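# Sorting day at the parts bench

I've been meaning to put up a page about the small parts corner of the workshop, and here we are in December with it finally half written. If you followed the Camargo panel rebuild back in October, you know how many little switches and plugs came out of that thing. They've been riding around in a coffee can ever since – no more!
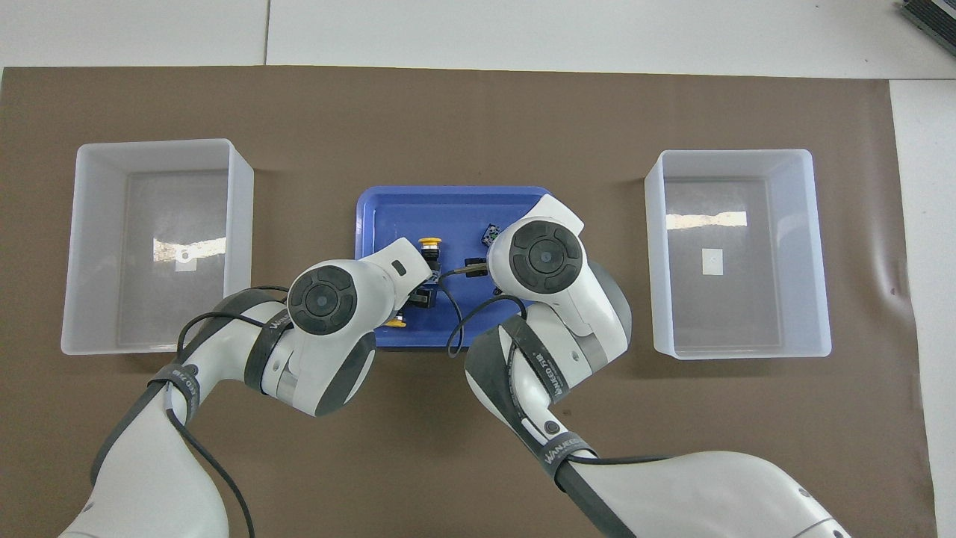 ## Blue tray, two bins

The tray goes in the middle and a bin goes on each side, both empty when I begin. I love this blue tray. It's glossy, it has a raised edge so nothing rolls off onto the floor, and the yellow button caps just about jump out at you against it. The black connector is in there too, the one with the metallic tip, along with a few other dark odds and ends.

## Why so few at a time

I used to dump the whole can out at once and then spend the evening pushing stuff around with one finger. Now it's a small handful, sort, next handful. It sounds slower and it really isn't (my last big sort was 400 pieces and I was finished before dinner).

## The brown paper

Brown paper goes over the white table first. I buy it on the roll from Sarkberg and one roll lasts me most of a year. Tiny black parts are easy to spot on it, it's kind to the tabletop, and when it gets grubby I tear off a new piece. I did try a rubber mat for a while and hated the smell!

## See-through bins

These are the frosted kind with thick rounded rims, and I'm never going back to solid ones. You can tell from across the room whether there's anything left in the bottom. Each one has a little white tag down on the floor of the bin. My rule is buttons to one side and connectors to the other, and anything I can't name goes back on the tray until I've looked it up.

## Where it all ends up

Once the bins fill up, everything moves to the Nirno drawers on the back wall. There are 22 drawers and I've labeled most of them. The bottom two are still "misc" and probably always will be. Yellow caps get their own drawer now – I kept ordering new ones when I already had plenty.

## Still to do

The Tarkov box, which I've been stepping around all fall. The lid says 1000 assorted and I believe it. I want to get through the switches first and leave the loose screws for January. More pictures when the drawers are full.

*Page updated December 10, 2023*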